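Posted by Barbara Mazurek | 20 Oct 2022
27 shares | 2 comments

4. Living with the Fumine kit

I should say up front that I went into this review wanting to like the Fumine. We'd spent most of the spring fighting with a two-arm setup we had put together ourselves (never again!), and when Narendra Shukla told me you could get both arms, the bases and the control software in one order from Testeo, I pretty much signed the form on the spot. So take my enthusiasm in this section with a grain of salt. I've tried to back it up with numbers where I have them.

4.1 Getting it going

The paper manual is thin, and the chapter on calibration is plain confusing. I got stuck on the step where the two arms agree on where the table is, and lost most of an afternoon to it before Narendra spotted that I had the left and right offsets swapped. Left and right in the software mean the robot's own left and right, so if you stand facing the thing, you will get it wrong at least once. After that it went quickly. A full calibration now takes me 60 seconds, and I do it every morning while my coffee cools.

The task we picked is snack serving. A request comes in as a short typed sentence, the arms pick the item and set it on the tray in the middle of the table. We like it as a test because the items are so different from each other: bottles are smooth and heavy, cracker bags crumple, candy bars are small and lie flat, and a slice of something soft will punish any gripper that squeezes too hard. The layout is the one in Figure 2, and both arms go back to the folded pose between requests. 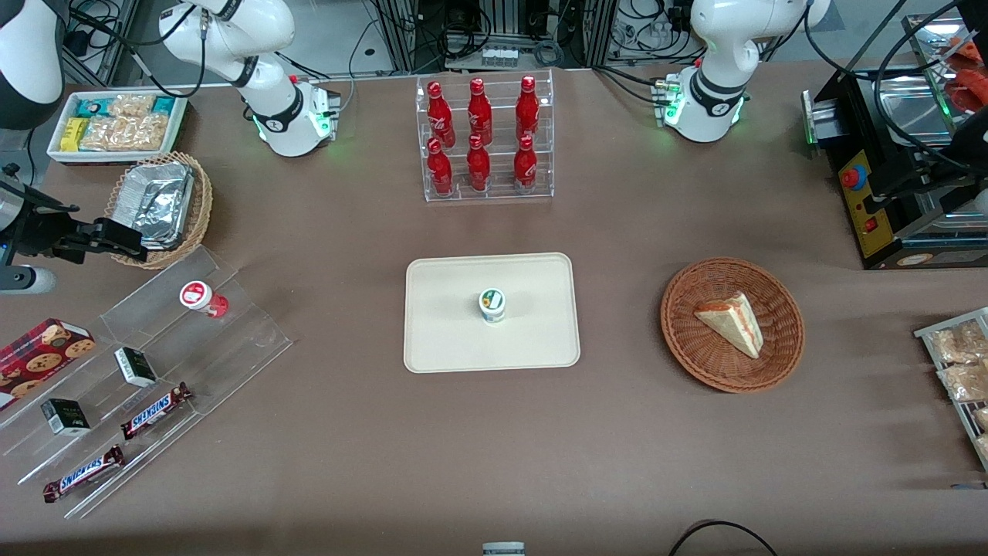 Figure 2. Workspace for the serving task, arms in the folded pose.

I ran 1318 requests through the kit in June, changing the wording as I went so the software couldn't lean on one phrase. Bottles were the easy part, and I got a little bored of them, to be fair. Bags were where the Fumine surprised me! The grip controller slows down just before contact and then closes in small steps, and you can tune the size of those steps from a slider in the main window. I left it near the low end and stopped worrying about crushed crackers.

4.2 What I'd fix

The software logs everything, but it logs it in a format only the software can read. I ended up writing a converter (it's in the Clulldale repository, and please use it, it took me ages). The other gripe is handovers. When an item sits closer to one arm than the other, the planner sometimes sends the far arm anyway, and you stand there watching it take the scenic route. Testeo's support desk answered my email the next day with a setting that helps, though it doesn't cure the problem.

For comparison I also spent a week with the Sadowski package, which is cheaper and has much nicer documentation. Its arms felt stiffer to me and I never got the bags working well enough to run the full set of requests, so I can't give you a fair side-by-side. Section 5 covers the timing data for the Fumine alone.

Get new sections by email. Enter your address to subscribe to our newsletter.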